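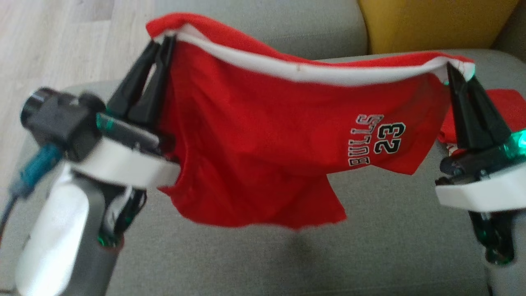
Outubro, caderno da bancada de têxteis. Continuação da página sobre toalhas.

Passámos das toalhas para a roupa a sério. Calções de desporto, vermelhos, com uma tira branca por dentro do cós e "BULLS 23" estampado numa perna. A superfície é o assento do sofá cinzento, porque em casa das pessoas a roupa acaba no sofá e não numa mesa branca com luz de estúdio. O Sajib Wanigasekara insistiu nisto na última reunião e eu concordei, com a ressalva de que íamos perder muito tempo com o atrito do tecido do assento. Perdemos.

Sequência que estamos a usar:

1. Pegar na peça pelo cós, um canto em cada pinça.
2. Levantar e esticar na horizontal até o cós abrir.
3. Pousar, alisar, dobrar uma perna sobre a outra.
4. Dobrar ao meio e juntar à pilha.

O passo 2 é o que interessa nesta página. Com os cantos seguros a alturas diferentes o cós faz barriga, e o resto da peça cai torto. Uma pessoa corrige isto sem pensar, puxa um bocadinho de um lado e segue. O nosso controlador compara a altura das duas pontas dos dedos, mas não sabe onde está o canto verdadeiro do tecido. Se a pinça direita agarrar um pouco mais para dentro, sobra uma ponta da tira para fora dos dedos, as alturas parecem certas e a peça continua torta. Há que medir no tecido, e para isso a câmara do pulso vê demasiado perto e a da cabeça apanha os dedos à frente.

Contas do mês: 1192 tentativas registadas com roupa variada, das quais 432 foram até à pilha sem ninguém tocar em nada. Não separei ainda por tipo de peça. De memória, as t-shirts puxam o número para cima e tudo o que tem elástico puxa para baixo. O Khondokar (o planeador novo, versão do ramo de testes) só entrou nas últimas sessões, portanto a percentagem mistura duas coisas e não deve ir para nenhum relatório assim.

Notas soltas sobre os calções:

- O estampado é mais rígido do que o tecido à volta. Quando fica virado de lado, o segmentador trata-o às vezes como outro objeto. Já tinha acontecido com uma camisola da Fasetti com letras grandes no peito.
- Vermelho saturado sobre cinzento é um caso fácil para a máscara. Experimentar calções cinzentos no mesmo sofá antes de ficarmos contentes.
- Outra peça vermelha dobrada perto da pinça direita confunde a fronteira. Duas peças da mesma cor, uma na mão e outra na pilha, e a máscara passa de uma para a outra.
- Almofada amarela: deixar ficar. Serve de referência para ver se a cabeça mexeu entre sessões.
- Força de fecho: com o valor das toalhas o elástico escorrega ao esticar. Subi um ponto. Falta ver se marca tecidos finos.

Sobre a pergunta que o pessoal da Harnano nos faz em todas as chamadas, se isto já dá para pôr numa casa: para dobrar roupa, ainda não. Dá para pôr numa lavandaria com peças iguais, entregues abertas e sempre do mesmo lado, e mesmo aí é preciso alguém por perto para as que caem. Numa casa a máquina tem de tirar uma peça de um monte, perceber o que é, encontrar o cós e só depois começar a parte que nós andamos a treinar. O nosso ensaio começa com a peça sozinha no assento. Convém dizer-lhes isso com todas as letras, senão olham para os vídeos e fazem outras contas.

Eu dobro uns calções destes em poucos segundos enquanto falo ao telefone. O sistema demora bastante mais e não aguenta que lhe mudem a almofada para cima da roupa. Por outro lado, há um mês não conseguia abrir o cós de todo — agarrava o tecido em dois sítios ao calhas e dobrava o que calhasse. É progresso, lento.

O Sajib propõe saltar o esticar no ar e fazer tudo pousado, a empurrar com os dedos fechados. Tenho dúvidas, o assento tem textura e a perna de baixo enrola. Mas o ensaio é barato e fica marcado. Se correr melhor, o passo 2 sai da sequência e reescreve-se o módulo Foltolau sem a parte da tensão, que é a que dá mais trabalho a manter.

Para fazer:

- Separar as tentativas por tipo de peça e por planeador.
- Detetar a ponta do cós que sobra fora dos dedos. Basta uma etiqueta sim/não para começar.
- Repetir com o cós virado para baixo.
- Ensaio do Sajib, tudo pousado, mesma peça e mesmo sofá.
- Pedir mais calções, tamanhos diferentes, pelo menos um par sem estampado.
- Rever o aperto dos parafusos na base da pinça direita e apontar aqui a data.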